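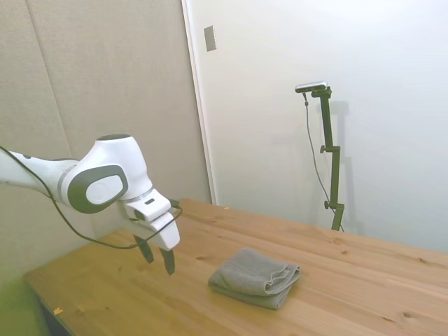
Towel folding: does pausing above the cloth before the grasp help?
Forum: Manipulation and Learning > Results and methods

saneo_bench
I would like to ask your opinion on a result before I write it up. We are training a policy for towels, from human demonstrations, with one arm and two fingers. The camera on the green stand looks down at the table and it is the only view the policy gets. The towel is grey terry, already folded to a compact rectangle, and the task is to pick it by the near left corner and open it one fold.

I trained two versions. In the first one the demonstrator goes directly to the corner in one movement. In the second one the demonstrator stops above and to the left of the towel with the fingers open, waits for a short moment, and then goes down. All the rest is the same: 76 demonstrations for each version, same towel, same table, same lamp settings.

I made 36 trials with each. Direct version: 20 good grasps. Version with the pause: 29 good grasps. I count as good only if the corner is lifted and more than one layer is not taken. My explanation is that the pause gives the policy a place where it can correct its position. Is this a known effect? I did not find a paper which tests it separately.

pidar
Nice result, but I am not convinced by the explanation. When you pause, your demonstrations are longer, so you have many more frames close to the towel. Maybe the policy simply sees more training data from the useful region. To separate this, you could repeat the frames near the grasp in the direct version until both sets have the same amount, and train again.

saneo_bench
This is a fair point and I have not done it. I can do the reweighting tonight, it needs only training and no new demonstrations.

knotty_pine
What did you do with the idle frames? In my experience, a policy trained on pauses learns to pause forever. I removed every frame with almost no motion and my success went up, so my result is the opposite of yours. I was working with dish cloths, which are thinner.

saneo_bench
I kept them. The policy did get stuck above the towel in a few trials and I counted those as failures, after a limit of one minute. I predict short chunks of actions, so perhaps it jumps out of the pause more easily than a single step policy would. Do you predict one step at a time?

knotty_pine
Yes, one step. OK, then we are maybe not in disagreement. But I would still not recommend the pause to a beginner.

moldovan_r2
Two questions. Was the order of the trials mixed between the versions? And who placed the towel? If the same person places it and knows which version is running, I would not trust a difference of this size. Thirty-six is not many.

saneo_bench
The order was mixed in blocks. I placed the towel myself and I knew the version, so you are right to ask. The position came from a printed list, but the corner is never the same. Sometimes it stands up a little and then it is much easier to grab. I did not control this.

moldovan_r2
For me the raised corner is the real problem here. I would note the state of the corner for each trial, or press it flat every time. Otherwise you are measuring how the towel was feeling that morning.

birkham
I disagree a little with the above. If you press it flat always, you have an easier experiment to defend and a less useful one. Towels in a real laundry have all kinds of corners. Better to record it and leave it free.

Also, look at your cable. It hangs in quite a big loop under the wrist. On our arm a similar loop touched the cloth when the hand went down from one side and not from the other. If the pause changes the direction of approach, this could be part of your difference.

saneo_bench
I had not thought about the cable at all. The loop passes below the hand, and the direct version does come in lower. I will tie it up along the forearm and repeat both versions.

pidar
Then please change the cable first and the weighting second, not both together.

saneo_bench
Yes, agreed. Update: the reweighted training is finished, but I will not run it on the arm until I have new numbers for both old versions with the cable tied. A colleague will place the towel without knowing the version and write down the corner as flat or raised. I will post the table in this thread.

knotty_pine
Please post the stuck trials in a separate column. I am curious about those.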